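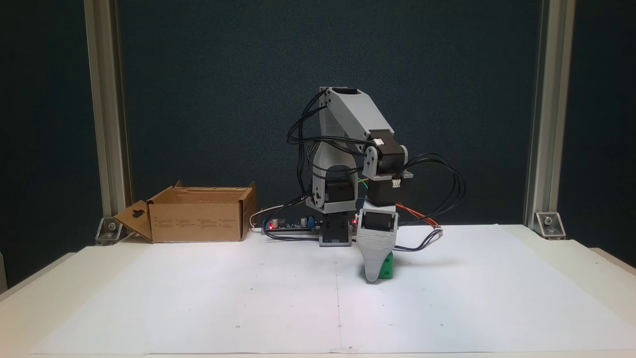

The white corner: your questions

I get asked about my bench corner more than anything else on this site, so I've put the usual ones in one spot. Cheers to Yaqin Qiu and Thoa Mạc for sending in half of them!

Why cover a white table with more white?

The paper takes the beating so the tabletop doesn't have to. I use one big sheet (two smaller ones always leave a join that catches on things) and I don't stick it down. Once it's grubby I flip it, and after that it goes to the kids for drawing. A bright colour like the green block really pops against it, too.

What's the cardboard box for?

Bits and pieces! It's an ordinary brown box with the flaps folded out, so I can drop things in without looking. One flap has a hanger-shaped hole in it, and yes, I've tried hanging it up by that. Don't put anything heavy in first.

Do you sell the blocks?

Sorry, no. Cuiping Gu asked about the colours as well — any toy shop cube will do, just pick something you can spot from across the room.

How do you find the middle of the board?

Measure the top edge, halve it, then do the same down low and join the two marks with a soft pencil. I keep the line faint and put a small piece of tape at the top so I can find it again in bad light. 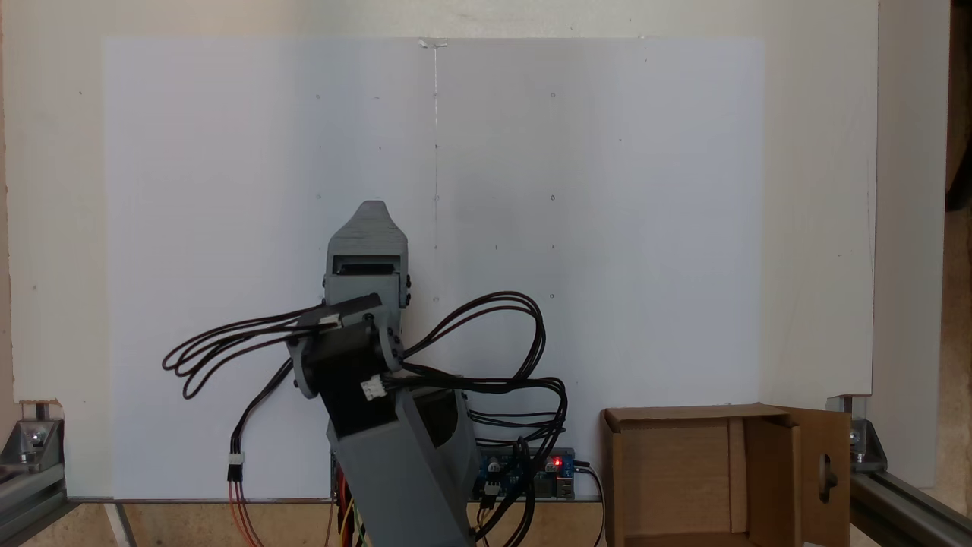 Press lightly, because a hard pencil leaves a groove you'll be looking at for years. Mine took 3 goes before it was straight, and the first two rubbed out fine with a plain white eraser.

Does the wall colour matter?

A bit. My panel is cream, and next to the white board it looks creamier than it did in the tin. I'd still choose it again, it's easy on the eyes at 6 in the morning.

How often do you change the paper?

Whenever I feel like it, which in December was some 2 sheets a week. Halfdan Frandsen wrote in to say he gets a whole month from one. Good on you, Halfdan, you're clearly tidier with your coffee than I am.

Can I use butcher's paper?

Sure, though off the roll it curls like mad. Leave it under a few heavy books overnight and it'll behave.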